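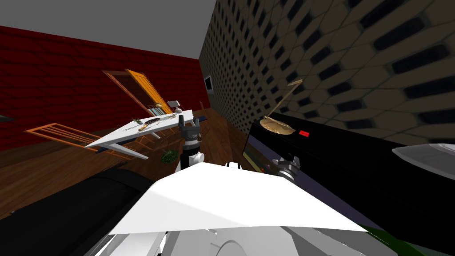
A tilted simulated room in our planner test set, seen past the robot's own torso and arms.

Home Articles Tools Archive About

Make the simulator uglier
By Hendrik Joubert
May 22, 2019

I love a crooked room! Most of the planning demos I see run in a tidy gray box with a level camera, and I think we're cheating ourselves. Give me brick next to a honeycomb wall, a glossy black cabinet throwing back odd reflections, and the robot's own white shell filling the lower half of the view.

In February we moved Telari, our arm planner, out of the gray box and into 76 cluttered rooms. It failed in 6 of them on the first night, and I was thrilled -- those were real bugs, sitting in our code for months. Two came from the self-filter, the bit of perception code that decides which pixels are robot and which are world. Get that wrong and the planner treats its own chest as a wall. Another was a plain mix-up between the camera's up and gravity's up, and a level view would have hidden it forever.

People tell me to wait for hardware. Please do test on hardware! But a rendered room can be run again tonight with the same seed and one line changed, and you can step through the planner while both arms hang in mid-air. I can't think of a nicer way to spend an evening.

So tilt the camera. Add the shiny furniture. Then go read the logs.

Comments (2)

dolness_fan: We had the same gravity bug. Took four days to find.

Pinto: Would you share the room files? Our self-filter needs a scare.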